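Chapter 4
Patterned Wall Coverings and Stone Surfaces

Farzana Khattak and Irfan Naqvi

A large printed motif changes the apparent size of a small space. Before paper is ordered, the designer records the repeat, the ground color and the finish of any fixed surface next to it.

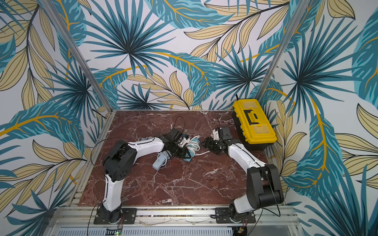 Pattern scale is judged against the narrowest wall, and a motif wider than a third of that wall is classed as large. Large motifs are normally hung on one wall only. Palm fronds in teal and turquoise on a white ground, carried around three sides of a veined maroon-brown marble top, depart from that rule: two dense patterns meet along those three edges, and the metal border of the stone is the only plain band between them. Section 2 treats such borders. Section 3 covers matching the repeat at inside corners.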